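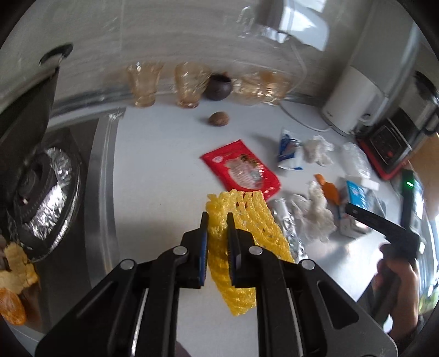

## 4. Premières prises à deux mains

*Notes de Tane Rewi, ajoutées à la traduction du guide Britimero. Relecture : Oct 13, 2021.*

Le guide d'origine promet une prise en main « immédiate ». Comptez plutôt une matinée. Les étapes ci-dessous remplacent les siennes, dont l'ordre ne tient pas debout : Sutcliffe fait régler la force de serrage avant d'avoir contrôlé l'ouverture des mors.

1. Posez les deux pinces à plat, mors ouverts, et allumez d'abord la gauche.
2. Attendez le voyant vert. S'il clignote au bout de 81 secondes, éteignez et recommencez. Le manuel parle d'un « appairage différé », ce qui ne veut pas dire grand-chose.
3. Fermez les mors à vide. Les deux doigts doivent se toucher sur toute la hauteur des bandes bleues. Un jour en haut signale un doigt mal vissé.
4. Commencez par un objet mou et sans valeur. Une résille de fruit en mousse convient très bien : pincez-la dans un pli, jamais à plat.
5. Soulevez, gardez trois secondes, reposez. Répétez avec l'autre main.
6. Passez ensuite aux sachets, puis aux petits objets durs, une noix par exemple.

> **Attention** – Éloignez la verrerie avant l'étape 6. La brochure annonce un serrage « adaptatif ». Sur notre exemplaire, il s'adapte à la mousse et serre le reste comme il veut.

> **Attention** – Ne travaillez pas près d'un brûleur allumé. La température maximale des doigts ne figure nulle part dans la documentation, et Mostside n'a pas répondu à ma question.

### Remarques

- Les emballages transparents et froissés restent le point faible. Le logiciel Puterby les confond avec les reflets du plan de travail. La mise à jour de novembre est censée y remédier – à vérifier.
- Si une prise est refusée avec le code 1129, relancez la session. Le tableau des erreurs indique « contacter le revendeur » ; je l'ai fait, il m'a dit de relancer la session.
- Le lot de 2 pinces est vendu 495 euros, sans doigts de rechange. Demandez-en une paire avant de signer.
- L'argument commercial du « rangement de cuisine sans apprentissage » me paraît très exagéré. Pour trier des épluchures, je n'ai obtenu aucun réglage satisfaisant.

Le nettoyage des bandes est traité à la section 5.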